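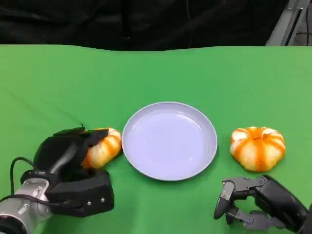

Plate and small striped pumpkin on the green cloth.

Dramberg District Cricket Scorebooks

Scorecards from the Dramberg district competition, typed up from the paper scorebooks kept by the clubs. The set covers 798 matches in 2 grades. Most are one-day games. The two-day matches are marked with a "T" in the format column.

Files

matches.csv -- one row per match: grade, ground, toss, result
batting.csv -- one row per innings per batter
bowling.csv -- one row per bowler per innings
grounds.csv -- ground names and the older names they went by

Join the first three on match_id. Ground names in matches.csv are already the current ones, so Lammers Oval is used throughout, even where the book says Lammers Reserve.

Known problems

Zukside's books for one December were water damaged. Totals are there but the bowling figures are blank. Leave them blank, don't fill with zero.

Vakov wrote wides against the bowler in some seasons and as plain sundries in others. We have not tried to fix this, so economy rates for Vakov bowlers shouldn't be compared across seasons.

Batters are listed by player number only. More than 600 of them appear in both grades and keep the same number in each.

Retired hurt is coded "rh" and counts as not out. Washed-out games are kept if at least 3 overs were bowled.

Changes

Wed 17 April -- fixed swapped innings in the Dramberg v Zukside final, added the format column

Corrections are welcome. Send the match_id and a scan of the page if you have one.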